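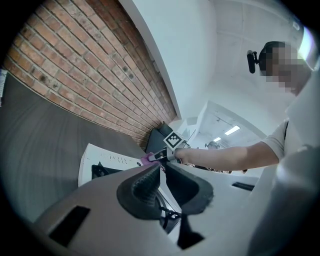
Walls and ceiling

1. Exposed brick, long wall
Look for: loose bricks, open joints, crumbling mortar, anything that has shifted from last time.
Result: Pass with comment
Comment: Pale mortar is sound wherever I could reach it. There are a few darker holes scattered over the brick, old fixing holes by the look of them, and some staining. I pressed around the holes with a thumb and nothing moved. The stains are the same ones listed in December and they have not spread past the chalk marks. Leave the chalk on. Do not hang shelves or hooks from the brick until Halilović has looked at the holes, and do not fill them with ordinary wall filler in the meantime.

2. Painted wall and ceiling
Look for: cracks, flaking, sagging panels, water marks.
Result: Pass
Comment: Faint seams between panels, no wider than before. Paint is clean. The panel nearest the door was refixed in the fall and is tight now.

3. Light fittings
Look for: covers on, no flicker, no buzzing.
Result: Pass
Comment: One tube in the hall outside is slow to start. It belongs to the Kotton building and not to our unit, but I reported it anyway.

Floor

4. Floorboards
Look for: raised edges, splinters, soft spots, slippery patches.
Result: Pass with comment
Comment: Boards are level across the middle of the room. One board by the radiator gives slightly when you stand on the end of it. It was like that last time too and was marked "watch." I have left it at watch. Whoever mops should wring the mop out properly – standing water along that side will not help.

5. Cables on the floor
Look for: cables across walkways, damaged covering, plugs half out, cables under chair or table legs.
Result: Action needed
Comment: Cables run loose over the boards around the table. I checked the covering by hand along the full length of each one and found no cuts or flat spots. The trouble is the route. Anybody coming around the table has to step over them. Move them to one side and tape them down, or put a low floor cover over the crossing point. Black tape is hard to see against the cable, so use the yellow. There is a roll in the Jestine cupboard, second shelf.
To be done by: Mirjana Pavlović
Check again: next round

6. Outlets and power strips
Look for: cracked plates, scorch marks, strips plugged into other strips.
Result: Pass
Comment: 14 outlets in the unit, all tested, all good. The plate beside the window was replaced. Its screws are not a match for the others and that is fine. Total load on any one strip stays under 2000 watts. That number is written on the inside of the cupboard door and should stay readable. Somebody had put a calendar over it and I moved the calendar.

Table and things on it

7. Table
Look for: wobble, sharp edges, chips, sticky or greasy surface.
Result: Pass
Comment: Dark gray top, matte, with a rounded edge. I ran a cloth along the edge and it did not catch anywhere. No wobble when leaned on from either side. It had drifted closer to the brick than I would like. Keep enough space for one person to pass behind without turning sideways.

8. Small washing machine
Look for: cracks in the case, loose parts, door window, knob and buttons, labels still attached. 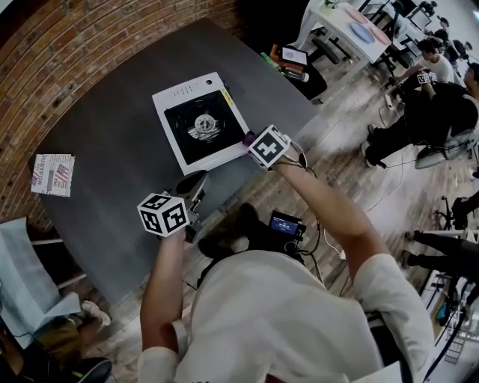
Result: Pass with comment
Comment: White case, no cracks on the sides or the back. The knob and the row of buttons along the top are firm. I pulled lightly on each one. The square window on the front is in one piece and so is the round silver part you see through it. The small yellow label near the upper right should stay on. It was lifting at one corner, so I pressed it back down, but it will need a dab of glue sooner or later.

Two points for the next person. First, keep the machine well in from the edge of the table. It is light and would not take much of a knock. Second, wipe it with a barely damp cloth and dry it straight after. No spray cleaner directly on the front, and keep liquid out of the gaps around the buttons.

If a small child is coming in, take the loose small items off the table before they sit down. There is a small purple piece that tends to end up beside the machine. It goes in the lidded tub at the end of the day. I have added it to the tub list, so if it is not in the tub at closing, someone should look for it.

9. Books and papers
Look for: anything near the table edge, anything on the floor, anything near heat.
Result: Pass with comment
Comment: The booklet with the American flag on the cover was near the left edge of the table. Not a hazard where it was, but it would be one on the floorboards. A booklet on a wood floor slides like a wet leaf. Put booklets back on the rack. The rack is full at the moment – clear out the old copies of the Mumdale newsletter and there will be room.

Seating and side surfaces

10. White stool or side surface next to the table
Look for: stable on all feet, covering flat and clean, nothing hanging down to the floor.
Result: Pass with comment
Comment: Stable. The white covering should be pulled flat and tucked in so that it can't catch a shoe. Change it when it gets marked. Do not use this one for standing on. The step stool with the rubber feet is behind the door and is rated for it.

Please also keep it out of the way of the cables in item 5. Once they are taped, slide it back against the table so the walkway is clear on that side.

Ways out

11. Door, hallway and exit route
Look for: door opens fully, nothing stored in the hallway, exit sign lit, handle works from inside without a key.
Result: Pass
Comment: Door opens all the way and closes by itself in a reasonable time. The handle was stiff in cold weather and has been oiled. Two flattened boxes were leaning in the hallway when I arrived at 8:40 a.m. and I took them down to recycling. The extinguisher is on its bracket with the pin and seal in place. Gauge is in the green.

General comments

The room is in decent order. The only item marked for action is the cables, and it is a job of ten minutes with the tape already in the cupboard. Please don't wait for the next round to do it.

On the brick: I was asked whether it could be sealed to cut down on dust. I would hold off. There was a little red dust along the base of the wall, less than a teaspoonful when swept up, and a dry brush once a week deals with it. Sealing over staining before we know where the staining came from could make more work later. Halilović has the question in writing and I will add the answer to this sheet when it arrives.

On clothing: anyone working at the table with long sleeves should check that cuffs and straps are clear before reaching across. The same goes for any cable or strap worn on the body. Reach around the machine and not over it where there is room to.

On the form itself: item 10 used to be split in two, one line for stools and one for side tables. I have merged them. If you are working from the older printout, skip the blank line and write your comment under the first one. Old printouts should be thrown away when they run out.

Follow-up list

Tape or cover floor cables – open, Mirjana Pavlović
Holes in brick – open, waiting on Halilović
Staining on brick – watch, compare with chalk marks
Board by radiator – watch
Glue for yellow label – open, low priority
Hall light slow to start – reported to Kotton building desk
Newsletter rack – clear out when convenient

Form 2867, items 1 to 11 completed
Checked by: M. Pavlović
Copy kept in: Jestine cupboard, blue folder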